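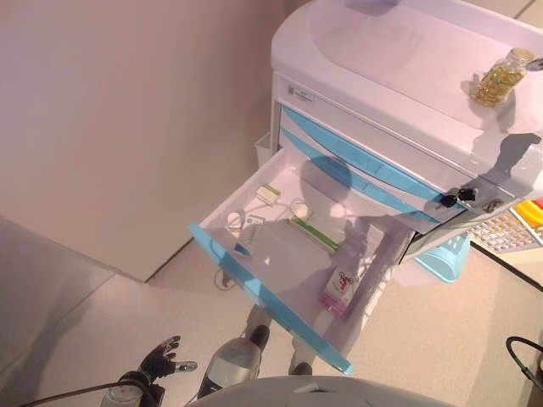 3.2 Where the minutes go

Medicine rounds are older than most of the wards they happen on, and we still know surprisingly little about how the time in them is spent. Our second study set out to fix that, and it was a joy to run!

By Wian Botha and Jeferson Batista
14 shares · 3 comments

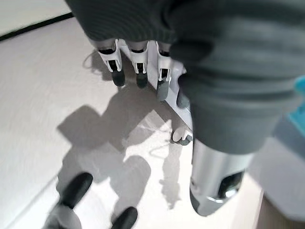
FUSASHOLM, March 5, 2023 — Nurses on 12 wards kept a short paper diary of every round, noting when they started, when they stopped and what pulled them away in between. We collected 1,084 diaries, covering 3,867 separate interruptions.

The richest material came from the margins. People wrote down the phone calls, the visitors asking for directions, the missing signatures,
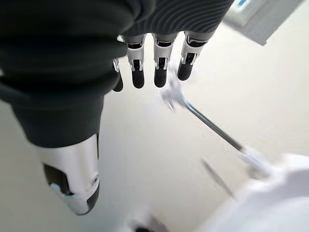

and the walks back to the store room for a single item. Those walks were the surprise of the whole study. On 11 of the wards they took up more time than phone calls did, and they bunched up in the last third of the round, when stock was running low.

Figure 4. Ward medicine cart with a deep drawer open.
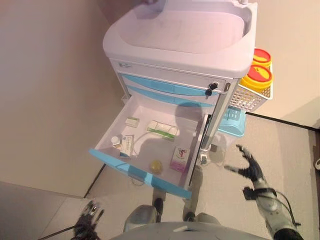

We then asked each ward to choose its own restocking time. Most went for the quiet spell after lunch — a lovely, simple idea that came from the night staff. The August diaries, treated in Section 3.3, follow the same wards through the change.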